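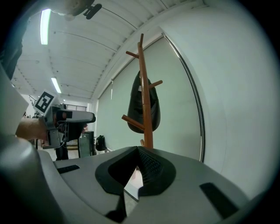 Zeltitz Household Words

A word list and phrase collection for everyday things around the home
Version 2, March

Welcome! Zeltitz is a collection of the words people use for ordinary household objects, gathered from families who speak more than one language at home. It started as a long argument between Noémie Renaud and Rawan Harb over what to call the thing you hang your coat on (coat rack, coat tree, hat stand, hall tree, clothes tree), and it grew from there. We love this stuff, and we hope you will too!

What's inside

The list has 1,206 entries in English, French and Portuguese. Of those, 596 come with at least one sentence written by a speaker, so you can see the word doing its job. Another 423 have a regional note, such as "my grandmother's word" or "only heard near the coast." We kept these notes just as people wrote them, spelling and all, and they are easily the best part to read.

Files

entries.csv: one row per word
sentences.csv: the sample sentences, linked by entry_id
regions.txt: the place names used in the notes
CHANGES.txt: what moved between versions

Columns in entries.csv

entry_id: a plain number, never reused
word: the word as given
lang: en, fr or pt
room: hall, kitchen, bath, bedroom, yard or other
note: free text, often blank
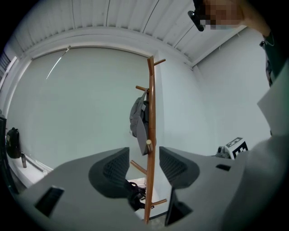 The room column gave us the most trouble. Plenty of things live in two places, and a stool can turn up anywhere. We went with whatever room the speaker named first. If you sort by room, expect a crowded "other" (string, batteries, that drawer everybody has).

How the words were gathered

Emerson Tavares ran the Portuguese side and Hervé Chevalier the French. Speakers filled out a short form at home and could skip anything they liked. Jacqueline Gilbert then read every row and merged the plain repeats. Different spellings of one word stay separate, and please leave them that way when you send fixes.

Known gaps

Kitchen words are far ahead of everything else. Yard words are thin in French. Portuguese entries lean toward Brazil, and we'd be thrilled to get more from Portugal, Angola and Mozambique!

Using it

Free for teaching, research and plain curiosity. Please credit "Zeltitz Household Words, version 2." To add a word, open an issue with the word, the language, the room and a sentence if you have one. Odd ones are very welcome.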